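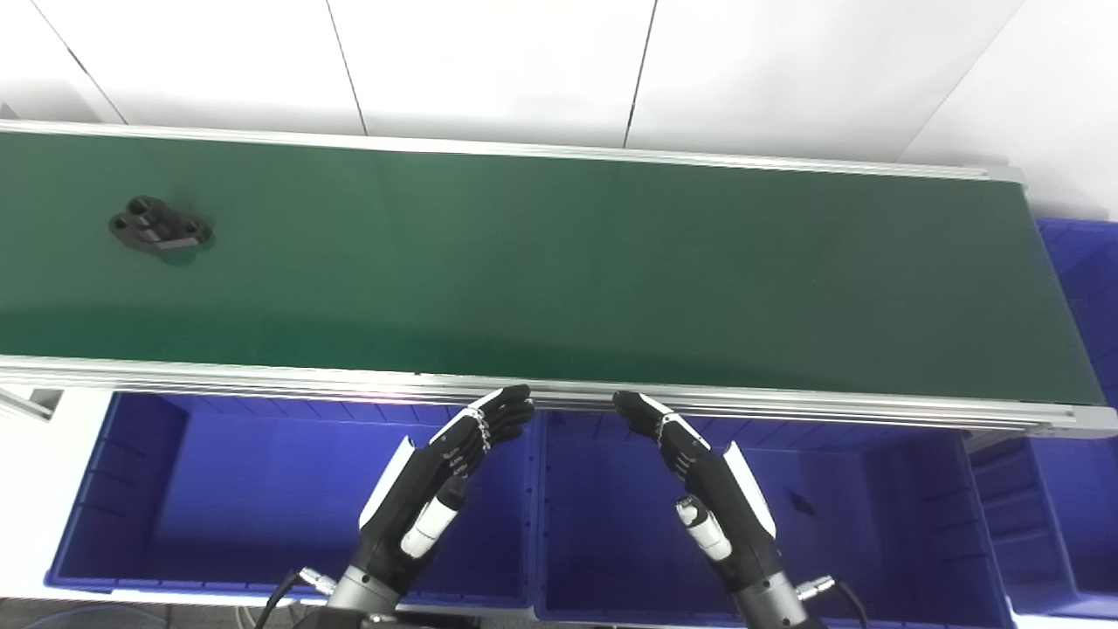
## 4. Setting up your parts list in Kustura

Okay, so by now you've got Kustura installed and you can log in (if you can't, go back to section 3, I'll wait). This section gets your parts list into the program and talking to your shelves. It's the longest job in the whole set-up, and I'd put the coffee on before you start.

I wrote this for small machine shops like ours in Kevdale, where the "stock system" was a spreadsheet with my initials all over it and a whiteboard that got wiped by somebody's sleeve. If you're moving over from a proper inventory program, you can skip 4.1, but do read the part about units in 4.3. Please. I lost most of a weekend to units.

### 4.1 Before you type anything

Get these together first:

- Your old list, whatever it is. Spreadsheet, notebook, a stack of delivery slips with a rubber band around it.
- A floor sketch showing your racks and shelves. Pencil is fine.
- The admin password you picked in section 3.
- The label printer, plugged in and with a roll loaded. We use the little Likia one and these steps assume you do too. Other printers work, but the menus will look different from what I describe.

Decide now who is allowed to change part numbers. In our shop it's two people, and that's plenty. Kustura calls this permission **Catalog Editor** and by default it gives it to everybody with a login, which I think is a terrible default, so we'll fix that in a minute.

> **Note:** You can do everything in this section on a tablet, but the import screen is cramped and the Save button hides behind the on-screen keyboard. Use a real computer for 4.3 at least.

### 4.2 Lock down the catalog

1. Log in as the admin.
2. Open **Settings**, then **People**.
3. Tick the box at the top of the list to select every user.
4. From the **Change role** menu, pick **Stock User**.
5. Kustura asks if you're sure. You are.
6. Now click the name of each person you do want editing the catalog, and set them back to **Catalog Editor** one at a time.
7. Click **Save roles**. It's down at the bottom left, all on its own, and I've walked away without clicking it more often than I'd like to admit.

Stock Users can still book parts in and out, print labels and leave comments. They just can't rename your M6 bolts to "the long ones".

> **Caution:** Don't change your own role while you're logged in as the admin. Kustura will let you! Then it logs you out and you'll need the recovery code from the installer screen. If you didn't write that down, see section 11.

### 4.3 Bring in your old list

The import takes a plain CSV file. If your list is in a spreadsheet, use your spreadsheet's save-as menu and choose CSV from there.

Kustura wants these columns, with these exact headings, all lower case:

| heading | what goes in it |
|---|---|
| `number` | your part number, up to 18 characters |
| `name` | what people in the shop call it |
| `unit` | each, box, foot, pound |
| `place` | the shelf code (see 4.4) |
| `low` | the level where you want a warning |

Any other columns get ignored, so you can leave your private notes in there and nothing bad happens.

1. Make a copy of your old list and work on the copy.
2. Rename the headings to match the table.
3. Sort by `number` and look for doubles. Kustura keeps the last one it reads and throws the earlier one away without telling you.
4. Go down the `unit` column slowly. More on this below.
5. Save as CSV.
6. In Kustura, open **Catalog**, then **Import**, and drag the file onto the gray box.
7. Wait for the preview. Ours had over 556 lines in it and took long enough that I thought it had frozen. It hadn't.
8. Look at the rows marked in yellow. Those are the ones where something's missing.
9. Fix them right there in the preview, or click **Cancel** and fix them in your file. I like fixing the file, then I have a clean copy for later.
10. Click **Import for real**. (Yes, the button says that. I love it.)

**About units.** Say you buy washers by the box and use them one by one. If you enter the unit as `box`, then the first person who takes a single washer and types 1 has just booked out the whole box. Do that for a week and your list is nonsense. My rule is to use whatever unit people grab it in. Bar stock is in feet, cutting fluid is in gallons (you can add your own units under **Settings > Units**), and pretty much all the finished brackets and housings are `each`.

You can set a separate buying unit later, in section 6, and Kustura does the math for you. So don't worry about how the supplier sells it yet.

> **Note:** Leading zeros! If your part numbers start with a zero, spreadsheets love to eat it. Set that column to text *before* you paste anything in. I found out after the labels were printed.

### 4.4 Name your shelves

A shelf code can be anything, but pick a pattern and stick with it. Ours goes rack letter, shelf number, bin number, with dashes: `C-2-07`. Shelves are numbered from the floor up, which means if we ever add another shelf on top, nothing has to be renamed.

1. Open **Places**, then **New place**.
2. Type the rack letter and click **Add**.
3. With the rack selected, click **Add shelves inside** and enter how many you want.
4. Do the same for bins.
5. Repeat for each rack on your sketch.

Make a few places that aren't racks, too. You'll want one for things waiting to be inspected, one for things waiting to be shipped, and one called something like `LOST`. I'm serious about that last one. When a part isn't where the program says it is, move it to `LOST` on screen, get on with your day, and go through that list at the end of the month. It beats having people quietly type in numbers to make the screen happy.

If you have an outside shed or a trailer, give it a letter of its own even when there's hardly anything in it.

### 4.5 Print and stick the labels

Do the shelf labels first and the part labels after. If you go the other way you end up with a pile of stickers and nowhere to put them.

1. Turn on the Likia and wait for the steady green light.
2. In Kustura, open **Places**, select a rack, and click **Print labels**.
3. Choose **Medium** for shelves. **Small** is okay for bins if your scanner is a decent one.
4. Print one label only. Scan it. If Kustura jumps to the right shelf, print the rest.
5. Wipe the shelf edge with a rag and some alcohol and let it dry before you stick anything down. Oil wins every time.
6. Stick the label to the left end of the shelf edge, all of them on the same side, so people know where to point the scanner.

> **Caution:** The tear bar on the printer is sharp. Pull the label down and to one side, and keep your thumb out of the slot.

If the test label comes out pale, open **Printer > Darkness** and take it up a notch or two. If it prints half on one label and half on the next, hold the feed button until it spits out a blank, then let go. It measures the gap again and sorts itself out.

A full roll has 155 medium labels on it, so check what's left before you start on a big rack.

### 4.6 Do a first count

I know. But the numbers in your old list are wrong, everyone's are, and today is the cheapest day to find out.

1. Pick one rack. Just the one.
2. Open **Count**, choose the rack, and click **Blind count**. This hides the expected number so you're not tempted.
3. Scan a bin, count what's in it, type the number, hit Enter.
4. When the rack's done, click **Compare**.
5. Anything that's way off gets counted a second time, ideally by someone else.
6. Click **Accept** to make your counts the official ones.

Don't let anyone book parts in or out of that rack while you're at it. We hang a red rag on the upright, and that's been enough. Parts that are still on a machine or on their way between benches don't get counted with the rack. Book them to the job they belong to (section 5 has the steps) or you'll count them again tomorrow when they show up on the shelf.

One rack a day is a fine pace. We started in March with the fasteners, got bored, jumped to the bar stock, and then had to go back, and it all came out okay in the end.

### 4.7 If something goes sideways

**The import says "bad heading".** There's a space after one of your headings. Click into each one and check.

**All the names have odd symbols in them.** Save the file again and pick UTF-8 from the list.

**A shelf scans but shows as empty.** The `place` in your file doesn't match the shelf code exactly. `C-2-7` and `C-2-07` are different places as far as Kustura's concerned.

**You imported the wrong file.** Go to **Catalog > History** and click **Undo** next to the import. This only works until somebody books something in or out, so be quick, and yell across the shop if you have to.

**You get a low stock warning on every single part.** You left `low` blank and also haven't done a count. Finish 4.6 for that rack and the warnings clear overnight.

Once at least one rack is counted and accepted, you can go on to section 5 and set up your first job.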